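How to Read Your Raw DNA File at Home
March, by Haiyan Shao

So your results came in, you clicked download, and now you have a giant text file you're a little scared to open. I was too! Pull up a chair and we'll go slowly.

First, make a copy and work only on the copy. Then open it in a plain text editor, as a spreadsheet may quietly change some of the entries. 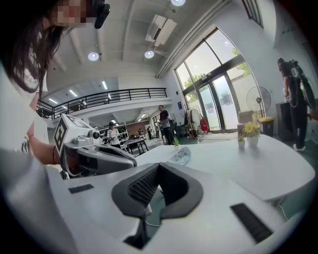
Each row is one spot in your genome, with an ID, a chromosome, a position and two letters. Skip the lines at the top that start with a pound sign (mine had 40 of them). Before you go further, tie back long hair if you have it, the long dark brown kind in the photo included, because you'll be bent over the keyboard for a while. Now search for one ID you care about and write down the two letters.

Next, check which reference build your file uses. It's usually named near the top, and positions from one build won't match another.
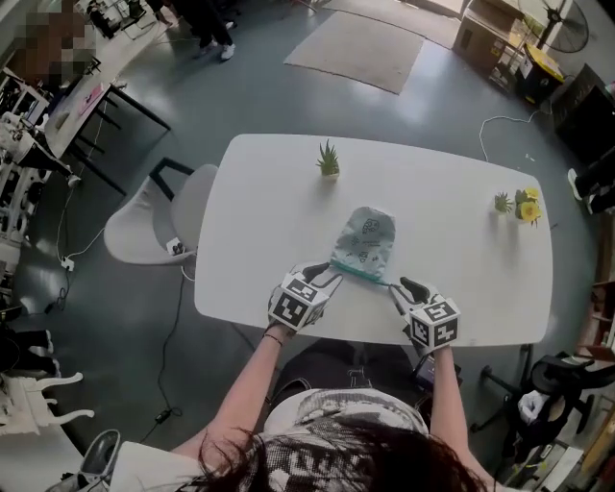
Once you know the build, look up your ID in a public database and compare letters. If they don't match at all, your file may be reporting the opposite strand, so swap A with T and C with G and try again. Please take anything worrying to a genetic counselor!

Related
Choosing a Saliva Kit, by Wafula Kariuki
What Is a Variant?

Contact | Copyright Candcombe | Back to top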